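Refinishing a pale table top - oil or water-based?

Forum index > Finishing and surface treatment

kerf_and_burr
Posted 25/09/2018

I have a table top to redo and would like opinions before I commit. It is a blond timber veneer on a board core, bought second-hand from an office clearance in Hetham. The existing finish is a factory lacquer, sound over most of the area but worn along the front edge where people rest their forearms.

I want to keep the colour as it is. My previous top went noticeably yellow under an oil-based varnish and I don't want to repeat that. The plan is to key the old lacquer with 320 grit, wipe down, and put on three coats of a water-based polyurethane by roller. Total outlay with Sallo clear satin is tolerable. 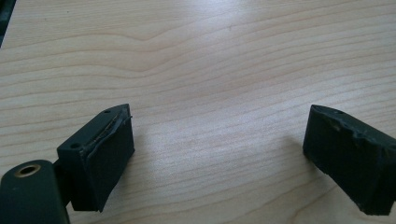
The questions are whether I need to strip the old finish completely, and whether satin or matt is better under a ceiling light. The room has one overhead fitting and a window on the long side. Glare is a nuisance when reading at the table.

tannin
Don't strip it. You don't know how thick the veneer is, and on office furniture it is usually thin enough that one careless pass at an edge takes you through to the core. Scuff sanding is enough if the old film is well stuck. Test that first: score a small grid with a sharp blade on the underside of the overhang (if it is lacquered there too), press tape on, pull it off. If flakes come away, think again.

On sheen, go matt. Satin still gives you a visible reflection at a low viewing angle.

halfblind
Disagree on matt. Matting agent sits in the film and the surface burnishes where it gets rubbed. On a table used every day you end up with shiny patches at each seat within a year. Satin starts a little shinier but wears more evenly. If glare is the problem, move the lamp.

tannin
That was true of the older products. The two-part ones hold their matt far better. I have had one on a kitchen table for 3 years and the burnishing is slight.

kerf_and_burr
I had not considered a two-part finish. Is pot life a problem over a single top? I work slowly.

quartersawn_q
Pot life depends on the product and the temperature, so read the sheet. Mix only enough for one coat. The bigger trouble is sanding dust between coats. Whatever you use, vacuum, then wipe with a barely damp microfibre cloth. Do not use a tack cloth with water-based finishes - the residue can cause craters.

Also check what has been used to clean it. Silicone polish is common on office furniture and it will ruin your first coat. Wash with white spirit, change the rag often, let it flash off, then wash with a weak detergent and rinse.

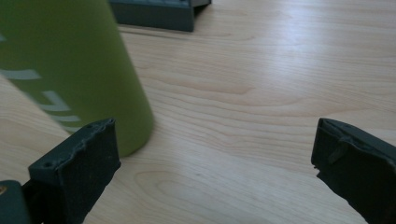

Once the first coat is on, leave it alone. Most of the marks I get asked about come from going back over a coat that has started to set. Keep a wet edge, roll in one direction, lay off lightly along the grain and walk away.

halfblind
Agree with all of that. I would add that the Pintér foam rollers shed bits. Use a short-pile one and run masking tape over it first to lift loose fibres.

drawknife60
Has anyone compared hardwax oil? It can be patched locally, which matters if only the front edge wears.

tannin
Not over lacquer. It needs bare wood to soak into, so you are back to stripping, and it will warm the colour. There are versions with a little white pigment to offset that, but on pale veneer I find they look chalky in the open grain.

drawknife60
Fair point about the lacquer. I don't agree about chalky. I used the Drurker one on ash and it was fine after buffing.

kerf_and_burr
Tape test done on the underside. No flakes. I will scuff with 320, do the two solvent washes and use a two-part water-based. Still undecided on sheen, so I will put both on an offcut and leave it under the light for a week. Results to follow in this thread.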